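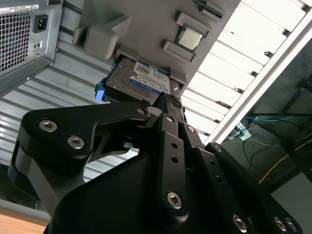 Hard drive with its blue caddy tab, partly inserted in a gray panel.

Brirnimov Desktop Refresh: Your Questions

Do I need to stand the tower up to work on it?
Please don't! Lay it on its side with the panel off and everything faces you. It's so much nicer.

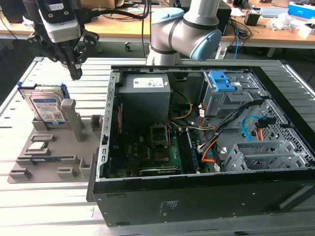 Tower on its side, power supply at upper left, CPU socket open.

Which parts come out first?
Unplug the PC, then the drive, then the memory, then the processor. Our Sodano guide has 10 steps, and the first 3 are all about cables (take a phone picture before you pull any!).

Where do I put everything?
We love a tray with a shaped spot for each part. Set the processor down with its metal lid up and keep your fingers off the underside.

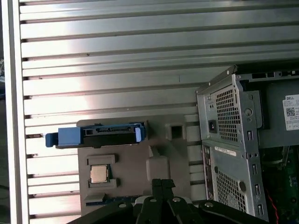
No tray? An egg carton works for screws, and a clean antistatic bag is great for memory.

How long does it take?
Plan on 40 minutes your first time. You'll get faster, and it's really fun once you know your way around!

Can I leave the drive in its caddy?
Yes, if it's going back in the same case. The Ursu checklist covers swapping caddies.

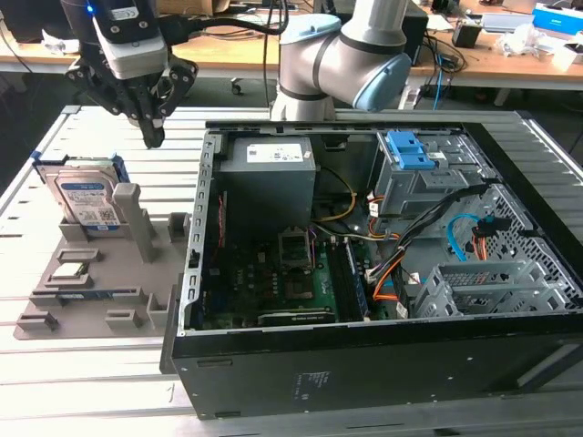
Drive upright in its blue caddy, memory module in the long slot up front.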